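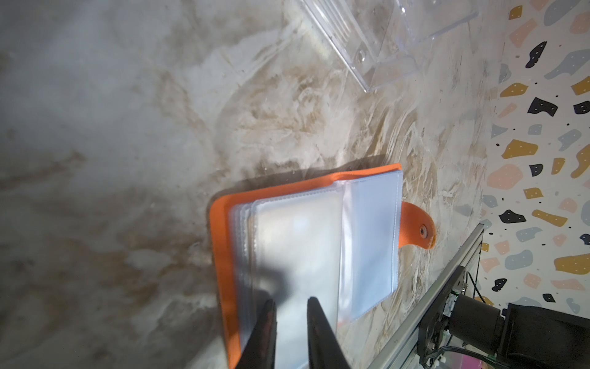 Fitting the Pekard rail to a van wall or shed wall

Right, you've got the box open and the instructions that came in it are two drawings and an arrow. I wrote this section for my own apprentices first (Nikau Mahuika put his rail on upside down, twice) and Marloes Timmermans at Purnby asked if she could hand it out with the rails they sell over the counter. So it's a bit chatty. Sorry, Marloes!

Last updated Sun 21 March

Before you start

You'll want a drill, a 2 mm bit for the pilot holes, a pencil, a level and the bag of screws from the box. Don't swap in longer screws because you've got a jar of them handy. In a van there's often not much behind the lining, and I once went straight through the outer skin of a nearly new van that belonged to Gladys Pacheco. She still brings it up.

If you're fitting to a metal panel, get the self-tapping pack. It's sold separately and it has the grey label.

Caution: check for wiring behind the wall before you drill. In vans the loom for the rear lights usually runs along one side, and it isn't always the side you'd guess.

Marking out

1. Hold the rail against the wall with the lip facing up and the colour stripe toward you. The lip is what the hooks sit over, so if it's facing the floor, everything you hang will end up there too.

2. Pick your height. In a shed I like the rail at shoulder level. In a van, go lower than you think, as you'll be reaching in from the ground with your arm stretched out.

3. Leave 30 mm clear at each end so the end caps can slide on. I always forget this one and have to start again.

4. Level it and mark the first and last holes only. The middle ones come later.

Note: a van parked on a sloping driveway will make a liar of your level. Measure up from the van floor at both ends and match those instead.

Fixing the rail
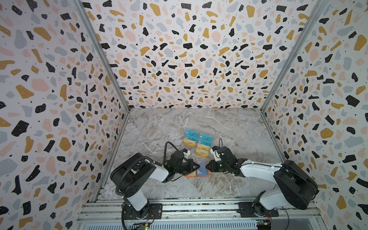 5. Drill the two end pilot holes and run the screws in until they just grip. The rail should still wiggle a little.

6. Check your level again, or your two floor measurements if you're in the van. It's much easier to nudge it now than after the middle screws are in.

7. Drill through the middle holes using the rail as your template, put those screws in, then go back and snug up the ends. By hand, please. A drill on full torque will dish the aluminium around the hole and then the hooks catch every time you slide them past.

8. Push the end caps on. They're stiff the first time, and a bit of dish soap helps.

Caution: the long rail is rated for 70 kg spread along its length. That doesn't mean a 70 kg generator on one hook (yes, I've been asked, hello Segundo).

Hanging the bins

9. Start with the heaviest bin and put it nearest a screw. Tilt the top of the bin toward the wall, drop the back edge over the lip and let the bottom swing in until it clicks.

10. Give it a tug upward. If it lifts off, the clip hasn't seated, so take it off and check for sawdust in the groove.

11. In a van, fit the red locking tab under each bin. In a shed you can leave the tabs in the bag, though I use them on the top row anyway because my dog leans on things.

Note: bins from the old Fururby range will hang on this rail but the tab won't reach them. Fine for the shed, not for driving around with.

After the first week

12. Go over every screw again once the rail has had a week of real use. Timber walls settle a bit and vans shake everything. I do mine again in September when I clean the van out, and there's usually one that wants a quarter turn.

Spare tabs and caps are part number 124, and Purnby keeps them behind the counter, so you'll have to ask.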